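Notebook - Cusari bench, grasp planner and wrist perception
Tuesday, January 22, 2019
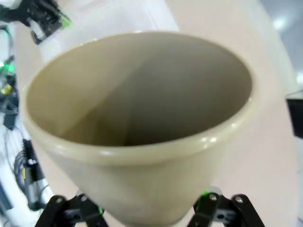 Why does the planner keep choosing the rim on tapered pots when the base is so much easier to close on?

The scoring function was rewarding wall thickness agreement between the two contact patches, and on a flared shape the rim wins that contest every time, even when the approach to get there is silly. Lowering the weight on that term and adding one for how much the wrist has to rotate on the way in fixes the ranking on everything in the pot set.

OK, long one today, because a lot of things that had been stuck since before the break came loose at once and I want it all written down while I still remember which branch is which.

Where we were. Grudon (the planner, for anyone reading this from the other group) takes a segmented point cloud from the wrist view, fits a coarse surface, samples grasp pairs, throws out the ones that collide, and scores the rest. Dilex is the perception node that feeds it. Gosling is the little replay tool that I wrote in a hurry and that is now, somehow, the piece of software I use most. The naming is not my fault.

The ceramic pots have been the problem children. Wide mouth, steep taper, narrow at the bottom, glossy glaze around the rim. Each of those things annoys a different part of the stack. The gloss gives holes in the depth. The taper means the two finger pads never meet parallel surfaces unless you tilt. And the wide mouth hides everything under it once the wrist camera is looking down from above, so Dilex has a beautiful view of the inside of the pot and next to nothing about the bit we want to squeeze.

First thing this morning: replayed the old logs through Gosling with the scoring terms printed one per line. I should have done this weeks ago! The thickness agreement term was swamping everything. A rim candidate would get nearly full marks there, and the reach and clearance terms together couldn't pull it back down. So the planner was behaving exactly as written and I had been blaming the sampler.

Changes made to scoring:
- thickness agreement weight cut by a factor of 5
- new term for total wrist rotation between pre-grasp and grasp
- clearance is now measured along the whole closing path of the fingers, where before it was only checked at the end pose
- ties broken by candidate height, lower first

That last one is a hack and I know it. It is right for pots and probably wrong for mugs. Left a TODO.

With those in, base candidates come out on top for all the pot logs. I ran 200 sampled candidates per log, which is our usual setting, and then ran them again with a different seed to make sure I wasn't fooling myself. Same winner or a near neighbor of it. Very happy with that.

Now the perception side, which is the part I'm really excited about. The trouble with picking base grasps is that you need to believe there is a base. When the rim is blocking the view, the surface fit either stops at the ridge under the rim or balloons outward as if the pot were a barrel. A barrel fit means the planner opens too wide and closes late, and the final position drifts.

What Dilex does now: if the visible rim fits well to an ellipse and there is any outer wall below it, it treats the object as a surface of revolution and carries the wall slope down to the table plane. No learned model, no database of pots. Just a line, an axis, and the table. It took an afternoon last week and a long morning today, most of the latter spent finding a sign error in the axis direction. (If your pots are growing upward out of the table like chimneys, check the axis direction.)

The interior gave me a scare. Inside the pot there's a diagonal edge where the light falls off, lighter on one wall and darker toward the bottom, and the segmenter was happy to call the shadowed half a separate object. Two objects, one sitting inside the other, which the collision checker then treated as an obstacle to be respected. Fix was to segment on depth discontinuity first and only use the color edges to refine the outline. Shading inside a bowl shape has no matching depth jump, so the phantom goes away. The cream pot on a pale table is still the worst case for color by a long way, and I'd rather keep it in the regular set than swap in something easier.

The glaze holes are better but not gone. Small highlights on the front curve of the rim knock out depth right where the ellipse fit would like to have points. I now fit with the missing arc excluded and let the rest of the loop carry it. With most of the rim visible it's fine. With half of it hidden it gets wobbly, and the axis tips toward the hidden side. You can see it in Gosling as the predicted base sliding around under the rim from one update to the next. I put in a low-pass on the axis estimate and it calmed down a lot, at the cost of a lag that you only notice when the wrist is moving quickly.

Which brings me to control. Finger closing has been position-controlled with a current cutoff, and on a tapered surface that is asking for trouble. The pads touch, the wall is sloped, and part of the squeeze turns into a push along the taper. So in the new controller, the closing speed drops once the predicted contact width is close, and the wrist is allowed to give slightly along the object axis while the fingers settle. It's a soft spring in one direction and stiff in all the others. I like how simple it came out. The whole thing fits on one screen.

Gains are in the config under the pot profile. Please don't copy them to the default profile yet! They assume a fairly heavy object and I haven't tried them on anything light.

There is one thing I want to look at properly: the order in which the fingers make contact. If one pad arrives first, it nudges the object sideways before the other gets there, and the width estimate from before the nudge is stale. Right now the controller ignores this and relies on the compliance to soak it up. A better answer is to watch the per-finger current, notice the first touch, hold that finger, and shift the wrist while the other one catches up. All the signals are already there. I sketched a state machine for it with 3 states and I think that's enough, but I thought that about the last one too.

Scene model. Dilex was also carrying the other gripper and the cables on the left side of the table around as "unknown clutter", which is fair, but it was re-estimating the clutter on every update, so the keep-out region flickered and the planner would sometimes lose a perfectly good approach between one cycle and the next. Known hardware now comes from the joint states and gets subtracted before segmentation. Loose cables get a single inflated box that only grows during a run and is cleared at the start of the next. Crude, but the approach candidates stopped blinking in and out, and planning time is steadier too. I'd like to do something smarter with cables eventually - they're thin, they're noisy in depth, and a box wastes a lot of table - but this is good enough that I've stopped thinking about it.

Gosling additions, small but nice:
- step through the scoring terms with the arrow keys
- overlay of predicted wall on the raw cloud, toggled with W
- freeze a candidate and watch how its score changes as new views come in

The freeze view is the one to try first. Being able to pin a grasp and watch the clearance term sink as the wrist swings over the pot explained two bugs I'd filed as "planner is moody". One was the flickering clutter box. The other was a timestamp mismatch: the cloud was being stamped when it finished processing, so with the wrist in motion everything landed slightly behind where it belonged. Stamping at capture and looking up the wrist pose for that moment made the clouds line up so much better that I went back and checked I hadn't turned on some averaging by accident. I hadn't. It was just the stamp.

For anyone pulling the branch: rebuild Dilex first, then Grudon, since the message between them has a new field for the axis. If you see the planner start up and then sit there saying nothing, you have an old Dilex running. I've added a warning, but it prints at the debug level and I need to bump it up.

Still open:
- ellipse fit when less than half the rim is visible
- the lower-first tie break, for anything that isn't a pot
- what to do when there's no outer wall in view at all (currently falls back to the old barrel fit, and logs it)
- contact ordering, as above
- the wrist spring should scale with object width and it's a constant
- the clearance check along the closing path is slow, roughly double the old one, and most of that is repeated work on finger links that barely move

The slow clearance check is probably the easiest win. The link poses for a given finger opening don't depend on the candidate at all, so they can be computed once per run in the gripper frame and reused. I'll do that tomorrow before I touch anything else.

Longer term I want the axis estimate to feed back into where the wrist looks. If the planner knows it's guessing about the base, it should be able to ask for a lower view before committing. Grudon already has a hook for next-view requests that we put in last March and never used. The cost would be one extra short motion, and only for objects where the fit is unsure. I have a rough idea of how to score the views using the same surface of revolution, and it would clean up the half-hidden rim case as a side effect.

Logs from today are in the shared folder under pots, with the scoring output saved next to each one. Config is committed. The branch is called taper-fit, and the tests pass except the mug one, which fails on the tie break.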